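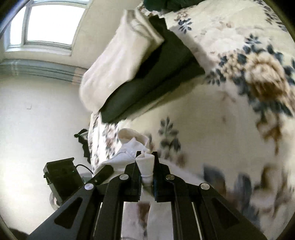 Resano is a small collection of notes and photographs on folding and sorting clean laundry on a bed. It covers the clothes, the bed linen they were folded on, and the order in which things were put together. Most of the laundry in it is everyday stuff: socks, tops, towels, pillow covers. A white sock on a floral bedspread is a typical item, and socks are the largest group in the item list. The bedspread has a cream ground with navy leaf sprays, so white things show up well against it and some patterned things do not.

Version and date
This is release 4, Apr 30, 2026. It replaces the release from October, which had a different item list and should not be mixed with this one.

What is in the folder
items.csv – one row per item of laundry, 108 rows
sessions.csv – one row per folding session, 69 rows
notes/ – a plain text file for each session
photos/ – stills, named by session
labels.txt – the words used for items and for kinds of fold
README – this file

Columns in items.csv
item_id: a short code that stays the same across all sessions
kind: sock, top, trousers, towel, pillow cover, bedding, other
colour: the main colour only, in everyday words
fold: the usual fold for the item, taken from labels.txt
pair_id: filled in for socks, blank for everything else
remarks: free text, often blank

Columns in sessions.csv
session_id: matches the file name in notes/
room: Trurkano, Sison or Palon
surface: bed, table or floor
stacks: yes or no
remarks: free text

The room names are only labels. Trurkano is the one with the most sessions. Palon was added late and has very few, so please don't draw much from it on its own.

How the folding is described
There are seven fold labels. Flat, half, thirds and square cover nearly all the clothes and towels. Roll is used for some towels. Ball is for socks turned into each other at the cuff, and loose is for anything left unfolded at the end of a session. A fold is labelled by how the item ends up, so a top folded in half and then into a square is just "square".

Stacks are described from the top down. If an item can't be identified in a stack, it is entered as "layer" with its colour. This happens a lot with thin items at the bottom.

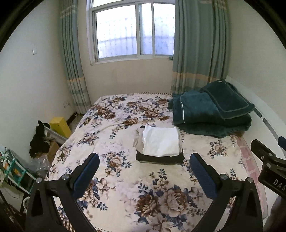 Folded stack on the bed, white on top, with the dark green bedding behind it.

Bed linen is treated in two ways. A blanket or bedspread that is on the bed to be folded on counts as the surface and has no item_id. Anything folded and set down on top of it is an item. The dark green pieces were awkward to name, as the shades run from green to teal depending on the light. We settled on "dark green" for all of them in items.csv, but the older notes still say teal in places. Both words mean the same pieces.

Floral patterns are not described beyond the word "floral". We tried listing the flower colours and gave it up, as two people rarely agreed on what was brown and what was pink.

Known problems
Some socks have no pair_id. Either the second sock was not in the wash or nothing in the notes says which one it was.
"White" covers everything from bright white to slightly grey. Don't use it to match socks.
A few crumpled items are entered as "garment or towel" because the notes don't say. These have kind set to other.
Sizes were never measured. There is no column for them and none is planned.
The remarks were typed quickly and there are spelling mistakes. They have been left as they were.

Using the files
The CSV files are comma-separated, UTF-8, with a header row. Blank means not recorded, and does not mean no. The files open in any spreadsheet program, but check that item_id is read as text – otherwise the leading zeros go missing and the session notes no longer match.

You may use and share the notes, tables and photographs for any purpose, provided you name the collection and the release. If you correct an entry, please keep the original value in a second column and say in your own README which rows were changed.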